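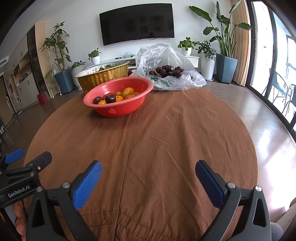

Search this site Go

# gunwood-gutters

Hello! I put this little dataset together after three years of cleaning and patching gutters (mostly other people's, sadly, and mine still drip). It has 280 rows, one for each job, from terraces in Pirow up to the big old houses at Gunwood.

Print | E-mail this page

## What's in it

- `length_m`: gutter run in metres
- `material`: plastic, cast iron or "other"
- `hours`: time on site, tea breaks included
- `price`: what I charged, before tax

## Things to know

48 rows have no price, as I lost a notebook in April. I left them blank and didn't guess. The longest job took 12 hours and will wreck your averages, so watch out for that one!

Column names follow the Gindico layout, so it loads straight in. Use it however you like, and do tell me if you spot a daft typo.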